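Support Home Tickets Parts Manuals Sign in

December, opened by Selorm Bawa, assigned to Sabina Chowdhury

Wevlow work table, white top: rocking and dip along the long edge

Status: Resolved

Problem as reported. The 2000 mm table at the Pendport workshop rocks diagonally when someone leans on the front right corner. Small round items placed near the middle roll toward the front edge. The table was assembled from the flat pack by us, following the printed sheet. All bolts were checked once after assembly. The floor is painted concrete and slopes slightly toward the door.

9:20. Bawa
Adjusted all the feet with the table in position. Rocking is reduced but comes back after the table is leaned on. A straightedge along the front edge shows a gap of 2 mm at the middle. No gap at either end. The rear edge reads flat. Moved the table to the opposite wall and repeated the check with the same result, so I don't think the floor explains the dip.

10:05. Chowdhury
Please confirm the following before we send parts:
- which way the center rail is mounted (the folded lip should face the rear)
- the distance between the first two screws on the front rail
- whether the top was screwed down before or after the legs were tightened

There are two revisions of the assembly sheet. The older one shows the center rail upside down in step 6. If your sheet has the Modise frame drawing on the cover, it is the older one.

10:50. Bawa
Sheet is the older one. Screw spacing is 300 mm, which matches the drawing. The top was screwed down first and the legs tightened afterward, as printed. I can't see the rail lip without turning the table over and will do that after lunch.
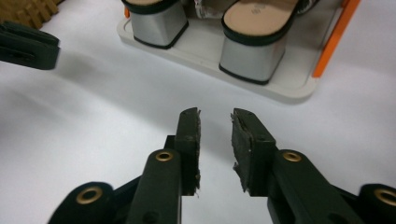 13:40. Bawa
Table turned over on blankets with a second person. The center rail lip faces the front. The rail sits proud of the frame at the front end and low at the rear, and the two front screws next to it had pulled the top down to meet the frame. One of those screws turned freely. The hole is stripped.

14:15. Chowdhury
That accounts for the dip. Procedure:
1. Remove every screw from the top. Leave the legs on.
2. Loosen the leg bolts half a turn.
3. Remove the center rail, rotate it so the lip faces the rear, and refit it finger tight.
4. Stand the frame up without the top and set the feet until it stops rocking.
5. Tighten the legs, then the rail.
6. Lay the top on and drive the screws from the center outward.

For the stripped hole, use the spare position 410 mm from the end of the rail. It is predrilled in the frame but not in the top, so mark through and drill a shallow pilot. Put tape on the bit. The top is thin there and a bit that goes through will mark the white face.

16:30. Bawa
Done as listed. Step 4 took the longest. The rear left foot was nearly out of thread, so I wound it back and brought the others down to match. Front edge now reads flat against the straightedge. No rocking at any corner. Cleaned the top with Cilline and a damp cloth — no marks from the drilling.

One leftover question: the sheet gives no torque for the leg bolts. I used hand tight plus a quarter turn.

16:55. Chowdhury
Hand tight plus a quarter turn is fine for that frame. Check the bolts again in a month. The new sheet is attached to the ticket under Manuals, please discard the old one. A replacement foot is going out with the next Pendport order in case the thread on the rear left is worn. Closing. Reply here if the dip returns and the ticket will reopen.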